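The Small Print on the Sleeve

How a second-tier basketball club said yes to a betting sponsor, then spent a year working out what it had agreed to

By Chia-jung Choi
March 6, 2026

The Lokstead Herons play in a hall with 2094 seats, and on most match nights the upper rows stay empty. The club has two paid office staff and a team bus that it shares with the local hockey side. For its first three seasons in the second division it carried the name of a roofing merchant across the front of the shirt. When the merchant was sold, the new owners did not renew.

The offer from Cedetti came six weeks later. Cedetti is an online bookmaker with a licence, a small office in Starnthorpe and a taste for sports the bigger firms leave alone. It wanted the left sleeve, the courtside boards and the right to call itself the club's official betting partner. In return it would pay more over two seasons than the roofing merchant had paid over three.

Seidu Abubakari, the club's general manager, took the offer to the board in May. He had expected an argument about whether a club with a large junior section should take gambling money at all, and he got one. It lasted most of an evening. In the end the board voted to accept, on condition that the logo stayed off every shirt made in a child's size and off anything worn by the under-18 sides.

"I thought that was the hard part done," Abubakari says. "Then the contract came."

It ran to 36 pages. The payment terms took up two of them. Much of the rest dealt with data: who could collect match statistics inside the hall, how quickly they could be sent out, and which companies could use them. Cedetti did not gather its own figures. It bought them from a supplier called Quartey, which would need a desk at the scorer's end, a wired connection and a person at every home game.

Live betting depends on that person. A customer who bets on the next basket is relying on a price that can change several times a minute, and the price follows whatever is typed in courtside. If the feed runs slow, somebody in the stands with a phone knows the score before the bookmaker does. Quartey's staff are trained to enter a basket before the crowd has finished cheering it.
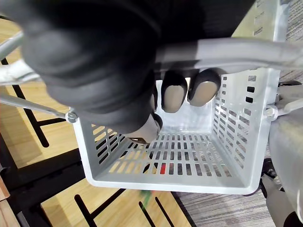 The club had never thought of its statistics as something to sell. A retired teacher had kept them by hand for years and posted them on the website the next morning. Under the new arrangement his sheets could still go up, but no earlier than an hour after the final whistle.

There was also the question of the players. League rules bar anyone on a club's books from betting on basketball anywhere in the world, and the ban covers coaches, physios and the people who run the clock. Most of the Herons squad are part-timers with other jobs. Before the season began, all of them sat through a session on the rules, run by the league with Cedetti paying for the room. Passing on team news counts as an offence too, which came as a surprise to several of them. Telling a cousin that the point guard has a bad ankle could be enough.

Abubakari had to look at his own habits. He used to put the likely starting five on the club's social pages whenever he had a spare moment, sometimes the night before. Now it goes out at a fixed time to everybody at once, and nobody on the staff discusses injuries before then.

Supporters have been less bothered than the board feared. The club received 11 written complaints in the first season, most of them about the courtside boards, which are bright and change during free throws. Cedetti agreed to hold them still while a player is at the line. One family gave up their season tickets over the deal and told the club why in a long, polite letter that Abubakari keeps in his desk.

The money has gone on ordinary things. The club has replaced the shot clocks, paid its debt to the bus company and taken on a second physio. Season ticket sales rose to 264, though a good run of home wins before Christmas probably did more for that than any sponsor.

What the bookmaker gets out of it is harder to see. Cedetti will not say how much is staked on Herons games. Its logo reaches a small hall and a modest online stream, but the partnership also gives it a settled data supply for a league that few rivals price up properly, and a foothold if the division grows.

The agreement ends after next season. Two companies have already asked about the sleeve, one of them another bookmaker and the other a chain of tyre fitters. The board will hear from both before it talks to Cedetti again, and Abubakari has asked for the draft contracts to arrive a month earlier this time.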